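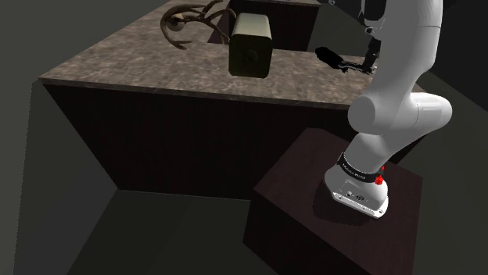 A counter and dark wood in a computer rendering. Pornstead's home refit grant opened in April.

Pornstead's home refit grant was supposed to help up to 1,178 households replace worn counters, floors and cabinets. So far 113 have been paid. The town calls that a strong start.

It is hard to see what it is being compared with. The grant is new to Pornstead, and the target was set by the same office that now reports on it. A progress note posted on the town website gives the number of payments but leaves out how many people applied, how many were turned down and how long the rest have been waiting.

The note does say that 162 applications are "in active review." Add those to the paid ones and the total is still well short of a quarter of the target. Asked whether the target would be lowered, the town said it remained "fully committed to the goal" and did not give a date for reaching it.

Then there is the matter of who gets the work. Residents can only use the grant with an approved contractor, and the approved list has 2 names on it: Hilalura and Bristidau. Both are from outside the town. Smaller shops were told they could apply to join, but the form asks for three years of audited accounts, something a one-person cabinet business is unlikely to have in a drawer.

The town says the short list protects residents from bad work. Maybe it does. It also means that a household wanting a second price has exactly one other place to call, and neither firm posts its rates. The grant covers half the bill, whatever the bill is — a setup that gives nobody much of a push to keep it low. 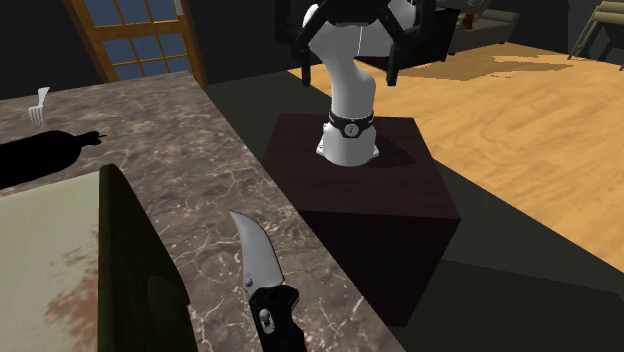
Sorcha Ó Ceallaigh said she had been quoted more for her half of a new counter than she paid for the whole of her last one, and that she had been told the price was good for a week. She did not sign. She said she would sooner keep the old counter and oil it.

Neither firm answered questions about pricing. Hilalura sent a brochure.

In neighboring Phelan, a similar plan ran for one season before it was folded into the general repairs budget. Phelan published every payment and every contractor's bill, and the average bill dropped once people could read them. Pornstead has been asked to do the same and says it is looking into "the best format" for sharing the figures.

Applications remain open. The town says its next progress note will come out before winter, and it would not say whether the note will include refusals.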